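Open Morning at the Sudlow School of Music

In May I visited the open morning of the Sudlow School of Music in Movham. My daughter is 12 and she wants to change from piano to cello, so we went together and arrived a little before ten.

Glória Fonseca, the head of strings, received our group of 14 parents and children. She took us first to the practice rooms on the upper floor. They are small, but the doors close well and I could hear almost nothing from the corridor. Each student may book a room for 40 minutes a day.

After this we sat in on a lesson for beginners. The teacher played one line, the children repeated it, and she corrected the bow hand of each child with much patience.

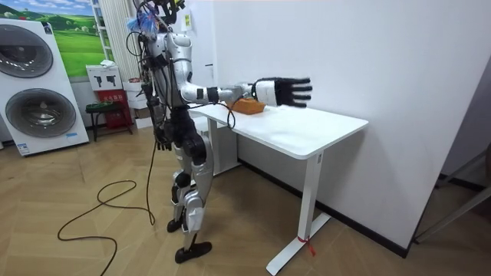

The library was the part I liked most. It keeps more than 2,000 scores, and families can borrow them also during the summer. My daughter found there a book of easy duets and did not want to put it back.

The trial lesson is free, but you must ask for it at the front office before you leave. We got a place at four in the afternoon, with a cello lent by the school.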